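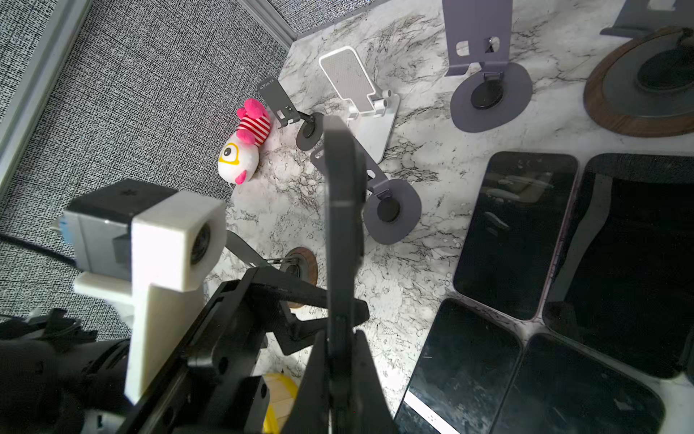
Unit 3: Desk stands and phone holders
Course tutor: Su-chen Lam

Bring your own phone to this session. Stands are kept in the Mak cupboard and go back there by the end of the afternoon.

A desk stand has a base, a hinge and a cradle. Most faults come from the hinge. If it is too loose the phone sinks while you type; if it is too stiff the base lifts when you tilt the screen.

Task A. Set each stand on the table and put a phone in it. Tap the top corner of the screen 6 times. Note any rocking or slipping.

Task B. Repeat with the phone on its side. Round and flat bases often differ here.

Write up both tasks in no more than 500 words. Sketches are welcome but need labels. Hand in to Tsz-kin Hsieh before the end of May.

Reading: course pack, page 64, on hinges and friction.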